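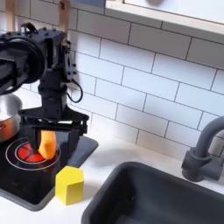

Monday, play kitchen bench

Started the morning with the counter, which has been shifting on its base again. Tightened the four screws underneath and put a strip of the Rekent tape along the back where it meets the wall. It holds for now. If it starts walking again I'll drill it properly.

Surface care next. The white counter was wiped with the mild stuff from the Moodley bottle, not the Drirow spray. The Drirow leaves a film on anything glossy and the cooktop panel shows every streak. Cloth only on the burner rings. The rim of the panel collects crumbs of paint from the blocks - used a soft toothbrush along it, took longer than the rest of the counter put together.

The basin is the other fussy part. Dark, shiny, shows fingerprints. Same cloth, dried straight after.
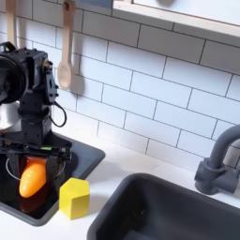

Orange vegetable over the basin, yellow hexagonal block on the counter.

Toy food: went through the Wollitz box and wiped everything before it went back. Anything with ridges gets the toothbrush too. Two pieces from the bottom of the box had a split seam and let water in, so those are out on the window sill with the seam down. Will squeeze them again tomorrow and throw them away if they still drip. Please don't put them back in the box before then.

Blocks: dry cloth only. One of the spares got soaked last month and the paint lifted at a corner. Sanded it with 1,000 grit and gave it one thin coat of the hobby enamel at 9:20, second coat after lunch. It was still tacky at 30 minutes and I left a thumbprint in it, my own fault. Moved it up to the shelf out of reach.

Also tried the pepper and the glass bowl on the cooktop. Clear glass on glossy black is hard to pick out from where I sit, and I'd like to try a bowl with a colored rim in that spot. Shireen has one at her desk with paper clips in it. Will ask. 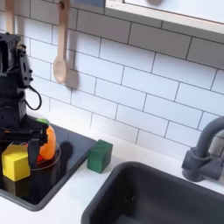 Danuta Borkowska would keep the glass one. Her note in the margin says a colored rim only moves the problem, and that a matte mat under the bowl would do more and cost nothing, as there is a roll of it in the drawer with the tape.

Fair enough. Cut a piece from the roll, 13 by 20 cm, corners rounded with scissors. It curls at one end from being rolled so long. Put it under the parts catalogs to flatten overnight.

Left to do:
second coat on the spare block
check the two split pieces
mat under the bowl, then look at it again from the chair
order more cloths, down to the last pack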